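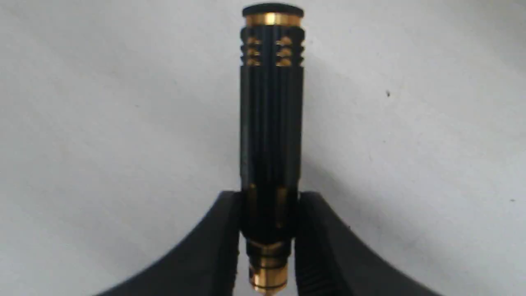
Wrist cam, fingers on the little black and gold screwdriver.

October, after lunch. Screwdriver again! Kumudini keeps asking when the arm is going to fix her kettle handle (one loose screw, that's the whole job) and I keep telling her soon, which I've been saying since the Savar bench got set up. So I'm writing down where I think we are before Tyson reads my notes and tells me where we are.

Grasping I'm pretty happy with. The grip in the wrist shot is down at the bottom of the black part, just above the brass, and nicely centered. I like it low like that for picking up and putting away. For driving a screw I'm less sure, because a person holds the handle and spins the thing in their fingertips, and two flat fingers can't do that. We'd have to turn the whole wrist, let go, come back, grab again. Chaminda says fine, so it's slow, who cares, it's a kettle. Fair point, but every regrip is a chance to knock the tip out of the slot.
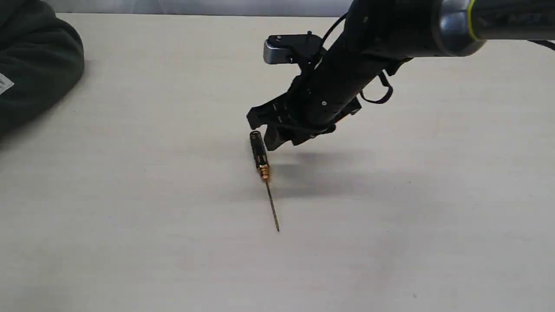
Bench view, driver on the table, gripper just over it.

The diagonal one is the case I care about more. Tools in a real kitchen drawer or on a shop bench never lie square to anything, and this one's thin enough that a few millimeters off in height means you pinch air or press on the table. Set Fitia to 15 tries at mixed angles, got 9 clean pickups. Not terrible! Parveen does it every time while talking on the phone, so, you know, perspective.

My take for now: fetching and handing over small tools, yes, pretty close. Using them, no. I'd trust it to tidy a bench before I'd trust it near Kumudini's kettle.

To do: slower approach for the last 10 mm. Ask Sumaiya if the Zimex finger pads come any thinner. Try the fat screwdriver too, just to feel good about something.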